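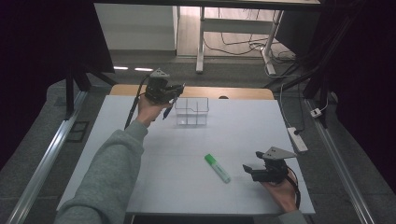
*Hand-held grippers at work on a pen, a highlighter and a divided plastic box.*

Tidying a desk drawer is a chore most people can do while on the phone. For a machine it is still hard going, and Hsin-yi Tang has spent since July working out why.

Tang runs the manipulation group at Tamell, a small firm that wants to sell a bench-top arm to stationers, pharmacies and, eventually, households. Her staff do the job themselves first, with a gripper in each hand, and the recordings go into training the arm. The set for pens and markers now holds 933 runs.

"A pen rolls," she says. "A person traps it with a finger and doesn't notice. The arm has to learn that there's a finger's worth of trouble there."

The arm can pick up a pen lying by itself. Putting it upright into a narrow compartment is another matter — it catches the divider, and clear plastic is difficult for the cameras to judge. On a good afternoon it sorts 6 items without help. On a bad one it manages 2.

Efraín Chambi, who buys equipment for a chain of repair shops, has seen the demonstration and isn't ordering yet. His benches are full of small parts in mixed trays, and an apprentice clears one before the arm has finished its first row. He'd look again at half the price and twice the speed.

Tang's next job is scissors.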